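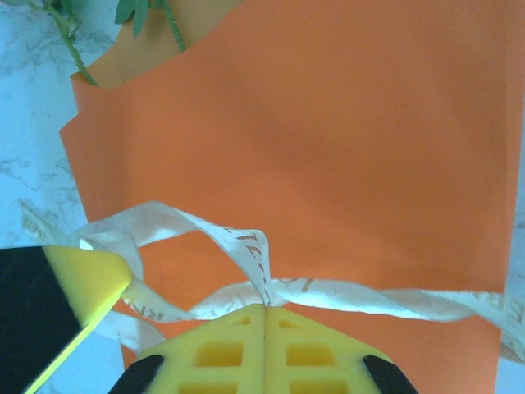
Seven Ways to Be Less Annoyed by Your Own Wrapping Supplies

468 shares
31 comments

There is a closet in my hallway that used to hold coats. It now holds gift bags, and the bags hold other gift bags, and at the bottom is a bag from Grellgate, a shop that closed before my youngest could read. I have moved that bag through two apartments. I have never once been invited to anything where it would be the right size.

I finally went through the whole closet in one afternoon, and most of what follows comes from that. The rest comes from readers who wrote in after my piece on junk drawers and wished to be helpful, or at least to be heard.

Flatten along the old folds. A paper bag remembers how it was folded at the factory and will go back there if you let it. Push the bottom up first, then press the sides in. If you start from the top you get a new crease right across the front, and everyone at the party will know you got this bag from your sister-in-law.

Iron the creases you already have. Yes, a clothes iron. Lowest setting, no steam, a dish towel between iron and paper, and keep it moving. Try a corner on the bottom first. Skip this with anything shiny, glittered or foil-covered, unless you're also in the market for a new iron. Carmela Marchetti wrote to say she uses a hair straightener on the edges, and I tried it and it works beautifully on handles, too, if they're flat ribbon.

Store them standing, like files. A stack of bags is a stack in which you want the bottom one. I put mine upright in a magazine holder, small in front, big in back, and the wine bags in a separate one, where they outnumber everything else by a margin I don't care to examine.

Sort by size and forget about occasion. I used to keep a birthday section, a baby section and a section called "nice." Then I'd need a medium bag and have to look in all three. Plain colors do every job anyway. Keep the plain ones and be ruthless with anything that has a number printed on it, because the next person to turn 40 in your circle will get a card from you and like it.

Reinforce the bottom before it asks you to. Cut a piece of cereal box to fit and drop it in, printed side down. It takes less than a minute and keeps a jar of jam from arriving at the party ahead of you. For anything heavier than jam, carry the bag from underneath and accept that the handles are decoration.

Plants in paper bags need a liner. I learned this by way of a begonia, a car seat and a fairly quiet drive. Water the day before, never the same morning. Put the pot in a plastic produce bag and fold it down below the rim so it doesn't show, then set it on your piece of cardboard. Stuff crumpled newspaper around the pot until it stops wobbling. Leaves should stick out of the top; if you have to bend them to get them in, get a wider bag. And take the thing out when you get there, or at least tell somebody it's alive.

Deal with tissue paper once a year. Tissue can be smoothed with your hand, rolled around an empty paper towel tube and held with a strip of cloth. Rubber bands chew it up. Sheets too wrinkled to use as sheets get scrunched on purpose, which hides everything. Sheets too wrinkled to scrunch are packing material for the Christmas ornaments, and after that you may let them go. I give you permission. My mother would not have.

A word on tags. If the previous owner wrote directly on the bag, glue a new tag over the top and check it against a lamp. Aníbal Ospina tells me he once received a bottle of olive oil addressed, under the sticker, to Aníbal Ospina. He had given that bag away in April and it was back by summer. He says it had held up well.

As for how many to keep, I settled on whatever fits in two magazine holders. The rest went to the school office, where they were received with the kind of smile people use when they have a closet, too.

The Grellgate bag stayed. It's holding the light bulbs.

Next time: what to do with eleven half-used rolls of tape — and where the end of each one has gone.

1,206 views
Share this
Leave a comment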